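When a Robot Doesn't Let Go

Robots can learn to do chores. Folding a shirt is one of the hard ones. Cloth bends and slides, and it never lies the same way twice.

At a workshop called Nitura, a team wanted a robot that could fold shirts. First, people did the job themselves, holding a gripper in each hand. A gripper is a tool with two fingers that pinch things. A computer saved each move so the robot could copy it later.

In November, something went wrong. A robot named Bakitz picked up a shirt by the sleeve, folded it over, and was supposed to open its fingers. The fingers stayed shut. The arm moved away and took the shirt with it. The sleeve ripped at the shoulder.

What happened?

The team checked the motor first. It was fine. Then they looked at the sensor, the part that tells the computer if the fingers are open or closed. A bit of lint had gotten inside. The sensor kept saying "open" when the fingers were closed, so the computer thought the shirt was already free.

They read through 154 saved folds and found the same mistake in 12 of them. The cloth had slipped out by itself those times, and the problem was missed.

How did they fix it?

The team made 3 changes:

They put a cover over the sensor.
They told the robot to wait and check before it moves its arm.
They made the arm stop if something pulls on it too hard.

Then they went back to folding by hand to save new moves.
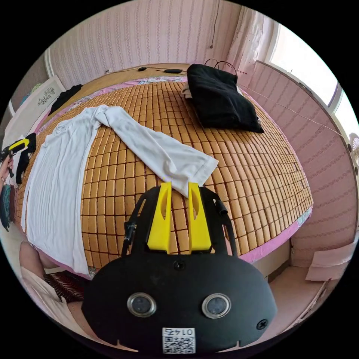
The gripper's yellow fingers are close to the end of a white sleeve.

What about your fingers?

A gripper can pinch skin as well as cloth. If you ever visit a robot lab, keep your hands back until a grown-up says the power is off. Find out where the stop button is, too. It is often big and red.

Words to know

Sensor: a part that measures something and tells the computer.
Fault: a problem that keeps a machine from working right.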